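Tea first, then the table

I got lost twice on the way to Meifang Xie's place in Prarngate, so by the time I sat down I was ready for tea and she was ready to talk. She writes the home column I've been reading for years, and I wanted to know how somebody who gives tidying advice lives with her own stuff.

"With a lot of it," she said, and laughed. "I like things! I never told anybody to own three spoons."

What she does believe in is the big round table. Everything lands there during the day - snacks, wrappers, whatever came out of a parcel - and everything leaves it before supper. She gives the job 20 minutes. "Trash goes first. Tissues, paper, packing foam. You don't have to think about a tissue, so you get going. Then the food, then the things that live in another room."

I asked about packing foam, because my own closet is full of it. She groaned. "I used to keep every block. I moved here from Zenuvcombe with a whole box of foam and no idea what it came from. Now I keep a piece if I'm mailing something that month. Otherwise, out."

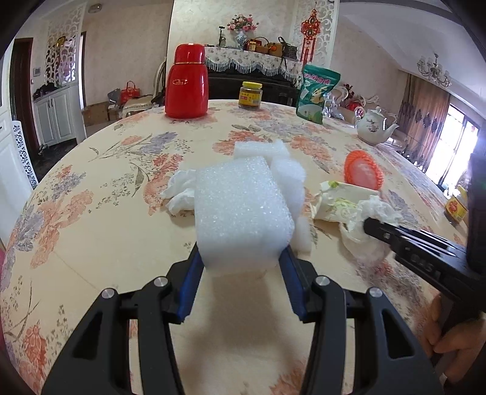 Issue 20, page 6

The flowered tablecloth stays on all year, by the way. She likes peonies and she likes that the pattern forgives a drip of sauce. The thermos and the teapot are allowed to stay out too - "I'd only go and get them again" - and so, most days, is a jar of something to eat with noodles.

And the piano? It has its own cloth, with a fringe, and a vase of pink artificial flowers on top. I wondered if that counted as clutter. "Look, a handbag ends up there, a basket ends up there. I clear it in March, when I do the big clean. I dust around the vase and I'm happy."

I had a second cup and asked where the mesh scrubber belongs. "The kitchen," she said. "It travels."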